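Las series que se estiran

Terminé el sábado la segunda temporada de Alberg y me quedé con la misma sensación que tuve con Kivi en marzo: había una buena historia de cuatro horas repartida en nueve. El último episodio dura 131 minutos. He visto películas enteras, con guerra y posguerra incluidas, que ocupaban menos.

No tengo nada contra las series largas. Bellik tenía 19 capítulos y no le sobraba casi ninguno, porque cada uno resolvía algo: un caso, una visita, una deuda. Uno apagaba la televisión sabiendo qué había pasado esa noche en el pueblo. Lo que me cansa es otro modelo, el de la película troceada, en el que los capítulos tres, cuatro y cinco podrían cambiar de orden sin que el espectador lo notara.

Alberg es un buen ejemplo. El arranque es excelente: un puerto pequeño, una aseguradora que no quiere pagar, un barco que se hundió con demasiada calma. En veinte minutos sabemos quién miente y a quién le conviene. Después la serie se dedica a aplazar. Hay un hermano que vuelve y no dice a qué ha vuelto. Hay una perito que mira el mar. Hay conversaciones que se interrumpen con una llamada de teléfono justo cuando alguien iba a contestar, y el recurso se repite tanto que a partir del sexto capítulo yo ya esperaba el timbre.

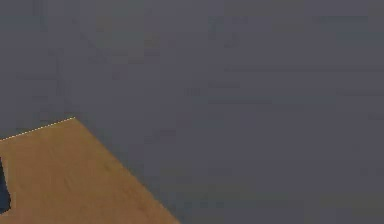
Se suele decir que esto es ritmo pausado y que el público se ha vuelto impaciente. No lo creo. Bonier era lenta, mucho más que Alberg, y la vi sin mirar el reloj. Una mujer tardaba un capítulo entero en vender una casa, pero en ese capítulo aprendíamos cómo había vivido en ella, qué le debía al vecino y por qué no pensaba perdonarle. La lentitud estaba llena de cosas. En Alberg los silencios duran lo mismo y detrás queda la trama, parada, esperando a que toque avanzar.

Sospecho que el motivo es contable. Una plataforma prefiere anunciar nueve horas de contenido que cuatro, y el guionista que entrega una miniserie compacta recibe una nota pidiendo una subtrama. De ahí salen los hermanos que vuelven. También salen los niños con secretos, los policías con divorcio y ese capítulo situado veinte años antes que explica lo que ya habíamos entendido.

Tampoco ayuda la crítica, y me incluyo. Escribimos después de ver dos o tres episodios de adelanto, que son los mejores, y cuando llega el bache ya estamos con otro estreno. Yo mismo recomendé Kivi en esta página tras ver el primer capítulo. Lo mantengo para el primer capítulo.

Pediría algo sencillo: que la duración se decida cuando el guion esté escrito. Si salen cuatro horas, que se emitan cuatro. Si hace falta una temporada larga, que cada entrega tenga su propio asunto — una pregunta que se abra y se cierre — y que el gran misterio vaya por debajo.

La tercera temporada de Alberg ya está confirmada. El hermano sigue sin decir a qué ha vuelto.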